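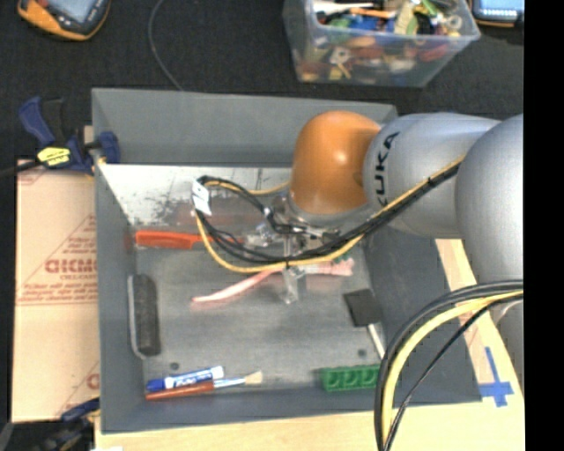
Revised practice for bin-picking cells at Nevthorpe took effect in October. The following points cause the most queries.

Cable slack must be checked at full reach before each shift. A loop that can catch an item in the bin is a fault and should be logged as such.

Bins are to be clamped to the bench. Tape marks alone are not sufficient.

Test items remain those on the Runberg list, with a maximum of 11 per bin. Gripper fingers are to be inspected every 2000 cycles – sooner after any collision – and the result signed off by the cell operator.

Comments

Halliday line 2: Does the cycle count reset after a finger is replaced?

Author: Yes, for that finger only.

valance_cells: We licence our operators yearly. Is that still recognised?

Contact | © 2021 | Back to top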